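Uchenna Briggs
July 2022

ok thread on the mug task bc people keep asking how the data side is going

1/ goal for Riltamier: get the arm to handle mugs on a mug tree without me babysitting it. To learn that it needs examples. Lots of examples. I am the one making them

2/ 507 episodes saved so far. 58 thrown out - mostly my fault, I fumbled the teleop or forgot to hit record. twice I saved a whole run with the wrong task label, ugh

3/ biggest lesson: vary stuff EARLY. First batch all had the handle facing the same way and the policy learned exactly that. turn the mug a bit and it grabbed at nothing

4/ so now every 21 episodes I change something. Handle angle, which peg, where the tree sits on the table. have a list taped to my monitor, half of it crossed out

5/ also slow down near the rim!! my early demos were rushed and the model copies the rushing. It copies everythign. hesitations too

6/ 4 more mugs coming from the Erville office next week. different handles, one is really fat. expecting pain

7/ someone asked about bad demos where I recover halfway - keeping those, tagged seperately. Mendonça trained on them once with the clean ones and it got better at retrying after a miss

8/ ok back to it, blue mug again
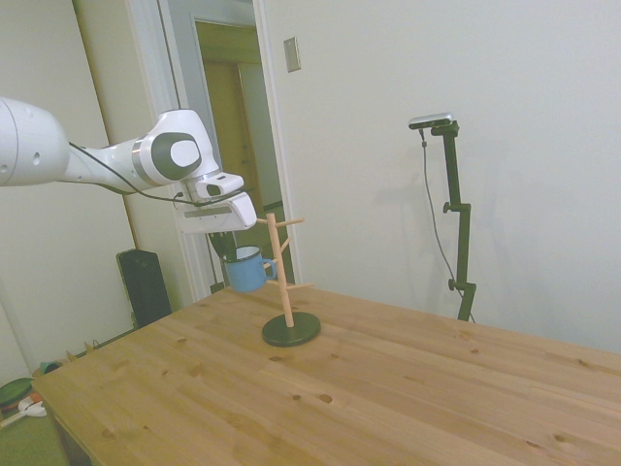

Do you need to start over when you add a new mug?
Usually you keep the old episodes, record a smaller batch with the new mug, and train on both together.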